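Jalcombe and Bolldale Drainage Board
Minutes of the ordinary meeting held in the Reading Room, Jalcombe
2024-05-28

Present: S. Ogunleye (chair), E. Uzor (clerk), members for Jalcombe, Bolldale and Meltska.
Apologies: the member for Upper Bolldale.

1. Minutes of the previous meeting
Agreed as a correct record, subject to one amendment. Item 4 should read "downstream apron" in place of "upstream apron". Signed by the chair.

2. Matters arising
The clerk had written to the owner of the land at Balogun Bridge regarding the fence placed within the nine-metre maintenance strip. A reply had been received accepting the position of the strip and asking that the fence remain until the lambs are moved. Members had no objection. The clerk to confirm in writing.

The key to the Meltska sluice compound had been replaced and the old lock removed.

3. Water levels and rainfall
The clerk presented the gauge readings. The level at Meltska had stayed above the winter retention mark for 53 days, and the penstock had been held fully open throughout that period. The gauge board at Jalcombe is difficult to read below the lower bracket owing to weed and silt. It was agreed that it be cleaned at the next inspection and the datum checked against the bench mark on the bridge parapet.

The member for Bolldale asked whether the readings from the private gauge at the mill could be entered in the register. The clerk advised that the zero of that gauge had not been levelled in, and that the readings could be held on file but should not be used for setting the sluice. Agreed.

4. Main drain: desilting
Ms Ogunleye reported on the walkover of the main drain between Balogun Bridge and the Bolldale culvert. Silt depth was greatest on the inside of the bend below the bridge, where the bank has slumped and reduced the bed width. The length requiring work was measured at 792 metres.

Two methods were considered: excavation by long-reach machine from the east bank, with arisings spread on the adjoining field, or hand clearance of the bend only. Hand clearance would leave the shallow length above the culvert untouched. The first method was preferred. Work to begin in September, after the nesting season and before the ground becomes too soft for tracked plant.

It was resolved that quotations be sought on this basis, the specification to state that the hard bed is not to be lowered and that a fringe of reed is to be left along the west toe.

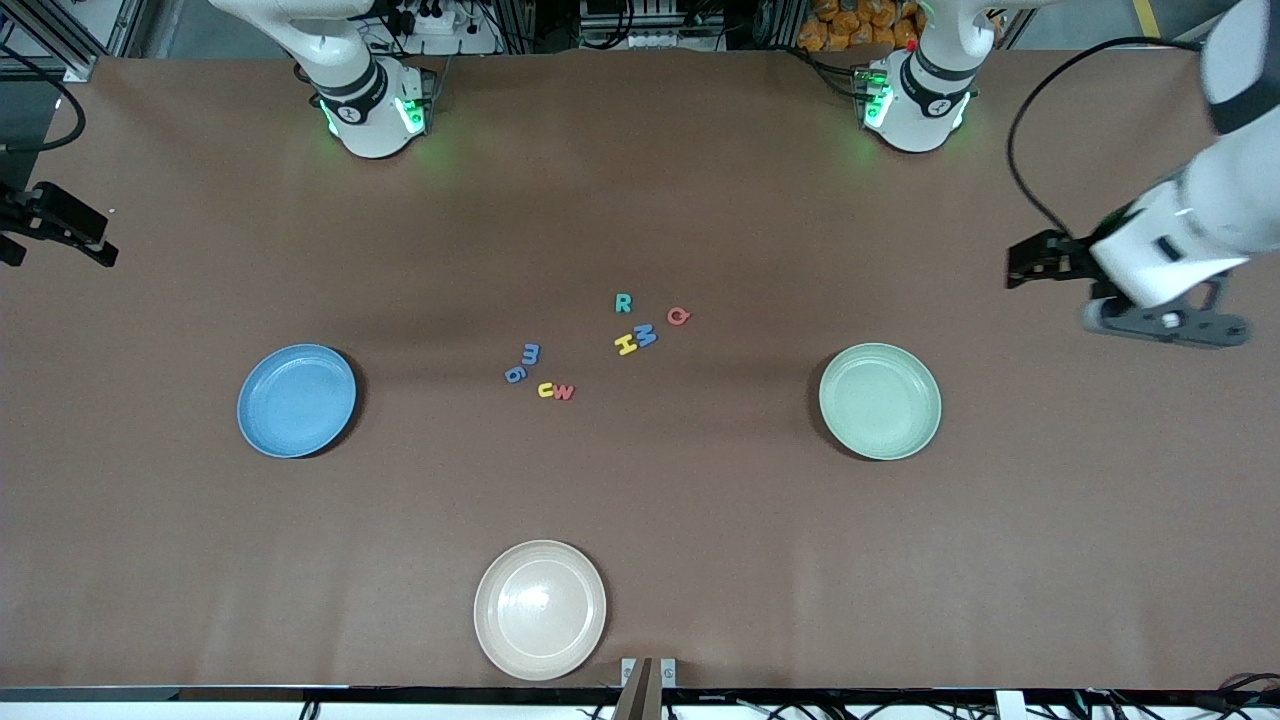 Minutes, page 2

5. Bolldale culvert
The clerk reported that the trash screen had been cleared on 7 occasions since the previous meeting. Most of the material was cut hedge and straw. The screen bars are sound but the lower hinge on the left-hand panel has seized, so that the panel cannot be lifted for raking. Replacement of the hinge pin was approved.

There is cracking in the brickwork of the downstream headwall, above the crown of the arch. The cracks had been marked with tell-tales. No movement had been recorded, though the period of observation is short. Members asked that readings continue at monthly intervals and that the wing walls be included.

The member for Meltska asked whether the culvert was of adequate capacity if the drain above it were desilted. The clerk replied that the desilting would restore the earlier section and would not increase the design flow. The member asked for his concern to be recorded.

6. Consents
An application had been received for a piped crossing on the Meltska branch, to give field access. The drawing showed a pipe of smaller bore than the existing crossing upstream and gave no invert level. Deferred. The clerk to ask the applicant for a revised drawing with levels at both ends, and for details of the headwalls.

An application to discharge roof water from a barn at Jalcombe was approved, subject to the outfall being set flush with the bank and protected with stone pitching.

7. Finance
The schedule of payments was approved. Drainage rates outstanding from the last year relate to one holding, which has changed hands. The clerk to issue a fresh demand to the new occupier.

8. Correspondence
A letter had been received from a resident of Bolldale concerning the smell from the drain in dry weather. The clerk had visited and found standing water behind a fallen willow bough. The bough has been cut up and removed. No further action.

9. Any other business
The strimmer is due for service. The clerk to arrange.

Members were reminded to return their inspection sheets with the chainage filled in. Several had been handed in without it.

10. Next meeting
Reading Room, Jalcombe, in September, date to be confirmed by the clerk once quotations have been received.

E. Uzor, Clerk to the Board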